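# How to run a bin picking demonstration on an open day

Last updated in February, after our second open day in the Lovham hall.
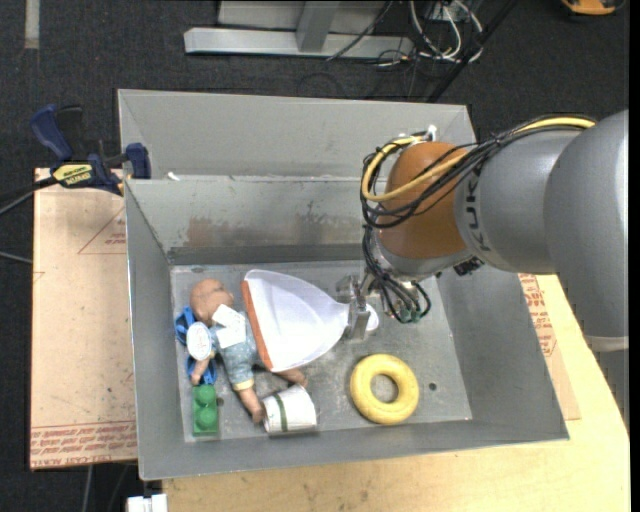
*The KUKA arm with its gripper closed on the white fan-shaped piece, the doll still in the bin.*

We show bin picking to visitors two times a year. The first time we prepared too much on the software side and too little on the visitor side. This page is what we do now, written for colleagues who must run the demonstration without us. It assumes that you can already start the arm and stop it safely.

## What you need

- the metal bin and a bar clamp
- household objects and toys of mixed shapes
- the Muneo planner, installed on the demo computer
- the Lalter screen, turned toward the visitors
- tape for the floor line

## 1. Fix the bin

Put the bin on the table and clamp it at a corner. Then push it with your hand from each side. When the gripper touches a wall, a free bin moves a few millimeters, and after this every pick is wrong by the same amount. We lost one whole Sunday morning to this.

Check also that the clamp handle is outside the path of the arm. The planner does not know the clamp unless you draw it in the cell model.

## 2. Choose the objects

Use things which people know from home. Machined parts are easier for us, but visitors walk past them. Our present set has a baby doll, a toy building block and a yellow ring, among others. Children ask for the doll first, always.

Mix easy and difficult shapes. A piece with a narrow end, like the white one with the orange rim, gives the fingers a good place to close. The ring lying flat is harder, and you should try it many times before you promise it to somebody.

Let the objects lie over each other. If they are in a nice row, the visitors do not understand why the task needs planning.

## 3. Set the speed

In Muneo, open **Cell > Limits** and set the demo profile. Our values:

| Setting | Value |
|---|---|
| Pause above bin (ms) | 2000 |
| Retries per object | 11 |
| Closing force (planner units) | 32 |

The pause looks long when you are alone in the room. With a group it is just enough to say which object comes next. Do not raise the closing force for the doll – it slips less, but the clothes get pulled.

## 4. Walk through the cables

Before the doors open, move the arm by hand control to each corner of the bin and watch the cables at the wrist. They need a loop big enough for the full rotation. If one becomes tight, stop, open the loop and start again from the first corner.

## 5. Run the show

Start a new round at every half hour, from 10:00 in the morning. One person speaks and one person stays at the stop button. The same person cannot do both, even in a quiet hour.

Let a visitor choose the object on the Lalter screen. When a pick fails, leave the retry running and explain what the planner is trying. People from Yokoyama stayed longest at exactly such a moment, and they asked for the log afterwards.

Refill the bin only with the arm in the home position and the drive off.

## 6. After closing

Save the log under the name of the room. Ours from the last open day has 1484 attempts, and we still use it for testing new grasp settings. Wipe the objects, look at the finger plates for scratches, and put the demo profile back to the normal one. The next user of the cell will otherwise wonder why the arm waits above the bin.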